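Replacement windows: the questions we get asked most
Last updated 20/04/2024

Answers by Leanne Holroyd. I don't sell windows and I don't take money from people who do, so some of these answers are shorter than the ones in the brochures.

Will new windows pay for themselves?

Rarely, and not quickly. If a salesman tells you they will, ask him to write down how many years it takes and what he assumed about your gas bill. I have asked this at 9 home visits and got a figure in writing from 4 of them. None of the four agreed with each other, and one had left out the cost of fitting.

If your present windows are rotten or won't shut, replace them for that reason.

Is triple glazing worth the extra?

It depends what extra you are being charged. On a north-facing bedroom in a cold spot, perhaps. On a house with bare floorboards and no loft insulation, I'd spend the money in the loft first. Ask for the rating of the whole window and not only the glass. A good pane in a poor frame is a poor window.

What about the Hodevness coating?

The leaflet says it "manages heat all year round". I don't know what that means, and the two reps I asked gave different answers. Many firms offer some sort of coated glass as standard, so find out what you'd get without paying for the named one.

The quote says 38% off if I sign today. Should I?

No. A price that is only good until teatime was never the real price. Plalto had a September sale when I first wrote this page, and the sale has changed its name twice and carried on. Tell them you'll ring next week. In my experience the discount survives.

Are wooden frames too much trouble?

They need painting, and people who tell you otherwise are selling you a very expensive paint. But a decent wooden window can be mended a bit at a time. When a plastic one warps, you are generally looking at a new one. If you're in a conservation area you may not have the choice, so speak to the council before you speak to Darnex or anybody else.

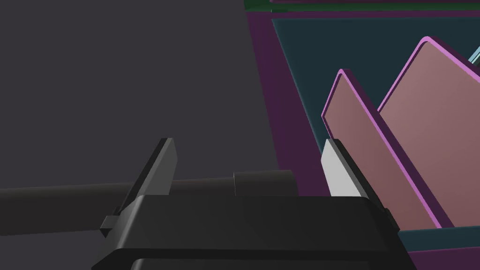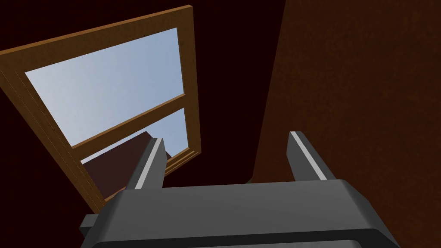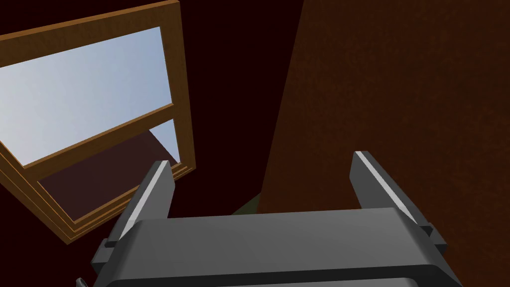
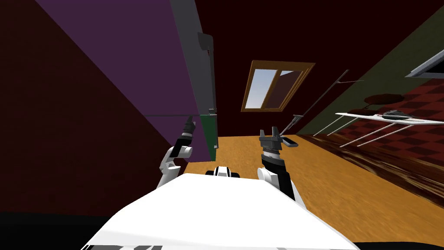 Can I just have the glass changed?

Often, yes. Misting between the panes means the seal has gone on that unit, and it doesn't mean the frame has failed. A local glazier will usually swap the unit and leave the rest alone. It is odd how seldom the big firms bring this up.

How long is the guarantee really good for?

As long as the firm is. Odoi prints "30 years" in large type on the front page, and on the back you'll find that handles, hinges and seals are covered for far less. Those are the bits that go. Ask:

Is the guarantee backed by an insurer, and which one?
Does it pass to the next owner of the house?
Who pays for the call-out?
Does it lapse if I miss a yearly service?

My neighbour says her house is much warmer since she had hers done. Isn't that proof?

It may well be warmer. It may also be that the winter was mild, or that the fitters sealed a gap which a tube of filler would have dealt with. Try some draught strip on your worst window before you order a houseful.

Do I need to be there when they measure up?

Yes, and write the sizes down yourself. Check which way each one opens as well. I once agreed to a bathroom window that opened straight into a downpipe.

Should I pay a deposit?

A small one is normal. Half the price up front is not, whatever they say about made-to-order goods. Paying some of it by credit card can give you extra protection, but check with your card company how that would work for your order. Keep something back until the last sill is finished and the old frames have been taken away.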